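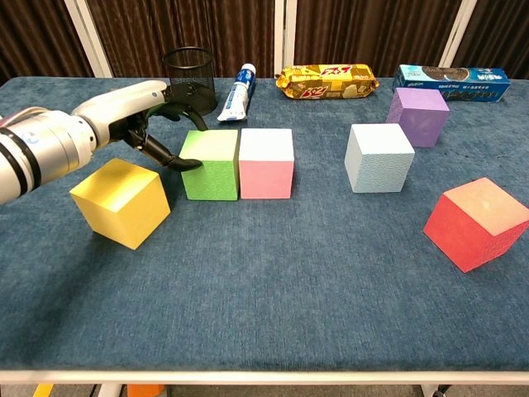 Coloured foam cubes on a blue-grey cloth.

Right, thread time. I've been down in the library basement reading up on the Jakbridge wharf lockout and I need to tell someone about it, so it's you lot.

Short version for anyone who didn't grow up here: the wharf labourers asked for a shorter day, the Lambrakis shipping firm said no and locked the gates, and by the end of the week there were over 700 people standing in Bovby Street in the rain.

What I'd never heard before is that the first speaker that night wasn't a wharfie at all. He was a baker! Filippos Christodoulou, had a shop near the tram stop and had been giving bread on credit to the families since the gates shut.

We've got bits of his speech because a shorthand clerk took it down for the police, who wanted it for court. So the best record of what the union side said comes from the mob trying to lock them up. I love that.

The clerk clearly couldn't keep up, mind you. There's a whole page that just says "more of the same regarding wages" and I wanted to throw the folder across the room.

Then it gets grim. Mounted police came down from the Lirnadska end, somebody threw something (every witness has a different something - a bottle, half a brick, a boot) and the horses went in. 5 men were charged with riot. 3 of them did gaol time.

Christodoulou was one of the ones let off. His neighbours swore he'd been back at the ovens by then. Maybe he was. Two of the statements are word for word the same, spelling mistakes and all, so make of that what you will.

The bit that got me was a letter from his daughter, years later, asking the council for a marker on the corner. They wrote back that the street was being widened and she should try again after. She did. No reply in the file.

There's a bottle shop and a car park there now. I walked over at lunch and had a good look at the kerb and the walls, and couldn't find a plaque anywhere.

If your family had anyone on the wharf back then, please message me, even if all you've got is a nickname and a dodgy story. I'm going back through the court papers next and the handwriting is shocking.

Last updated: 23 August 2023
Filed under: Local History, Unions & Working Life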